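Zeltavlow Opens Hand-Demonstration Program for Sorting and Packing Tasks

CLURVILLE, June – Zeltavlow, a maker of teaching tools for robot arms, said today that it has opened its hand-demonstration program to outside customers. The program lets warehouse and light assembly workers show a robot a task by doing it themselves with a pair of hand-held grippers.

The first customer is Konlow, a sporting goods distributor that repacks returned and loose stock at its Clurville site. Konlow workers have recorded 2,589 demonstrations so far, covering the handling of shuttlecocks, table tennis balls, grip tape and small boxed items.

In a demonstration, the worker holds one gripper in each hand and carries out the task at a normal table. A camera mounted on the gripper records what the fingers are doing, and the position of each gripper is logged along with the opening and closing of its fingers. No robot has to be present. The recordings are later used to train a control policy, which is then loaded onto a two-arm station with fingers of the same shape.

"The people on the packing line already know how to do this work," said Hendrik Tshabalala, head of product at Zeltavlow. "Before, we asked them to describe it to an engineer, and the engineer tried to write it down. A lot got lost on the way. Now they pick up the grippers and do it."

Soft and easily bent items were chosen for the first stage because they are hard to program by other means. A plastic shuttlecock skirt gives way under pressure, and how far to close the fingers depends on where the skirt is held.
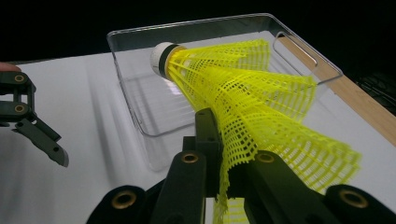 A yellow plastic shuttlecock held in a Zeltavlow hand-held gripper, with a clear tray behind it.

Zeltavlow also offers remote teaching, in which an operator drives the robot arms from a separate desk. Konlow tested both methods before choosing. In the trial, operators using remote control completed 855 recordings, and the company kept these in its training set. Remote control will still be used to correct the robot after training, when it stops partway through a task and a person needs to take over.

New users receive a half-day of instruction. They learn how to start and end a recording, how to keep the item in view of the camera, and how to mark a bad take so that it is left out. Zeltavlow staff review the first 900 demonstrations from each new site and send notes back to the people who made them.

Software for sorting and checking the recordings comes from Li, a data tools firm that has worked with Zeltavlow on earlier projects. Customers keep ownership of their recordings and can ask for them to be deleted from Zeltavlow's servers.

The program is available now to sites that can set aside one table and at least two trained workers per shift. Each starter kit has 5 pairs of grippers, chargers, spare finger pieces and a calibration board. Pricing depends on the number of tasks and is given on request.

About Zeltavlow
Zeltavlow designs hand-held grippers, remote control desks and training software for robot arms used in packing and light assembly. The company is based in Clurville.

Media contact: Zeltavlow Press Office, Clurville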